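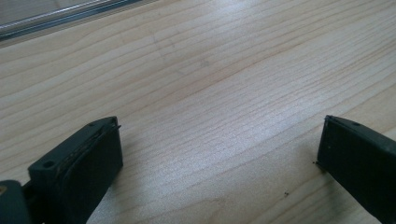
September
Vilmos Vincze and Sewwandi Kumarasinghe

Search this site Enter keywords Go

4. How unnamed sources tell the time

Reports of overnight shelling along the Illden line tend to share one odd feature. The person quoted can't be named, the unit can't be named, the target is "a military site," and yet the clock is read to the minute. We collected 110 wire items on the Briltutholm ceasefire and its many endings, and coded each one for who spoke, what was claimed, and how exact the claim was.

Minutes were given in most of them. Losses were another matter. The same spokesman who knew that a shell landed at 2:47 am would describe the damage as "limited" and go home. Biswas (our second coder, and a patient man) proposed a separate category for items in which the time was the only checkable fact. We laughed, then found we needed it.

We also sorted the items by type of source. Army press offices were the most exact about time and the least exact about everything else. Village councils were the reverse: they could list every broken roof in Zovthorpe but placed the attack "after supper."

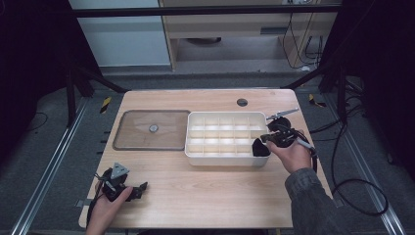
Figure 3. Two hand-held grippers over a wooden tabletop.

The pattern held when we dropped the 19 items that were plainly copies of one another. Copying brought its own trouble. One report from the Bhuiyan agency was picked up by eight outlets, and by the last of them a "loud noise" had become an air raid – with no new source along the way. Two outlets credited each other.

Requena has argued that exact times are there to lend weight to thin reports, and our coding gives him some support. We would add a duller explanation. Duty officers keep logs, logs have a column for the time, and the column gets filled in. The column for losses has to go up the chain first, where it may rest for weeks.

Weerasinghe's earlier count, which covered 2000 items from the first year of the truce, did not record time of day at all, so we can't say whether the habit is new. He has told us he regrets this. Section 5 turns to the retractions, of which there were very few, all of them brief and none timed to the minute.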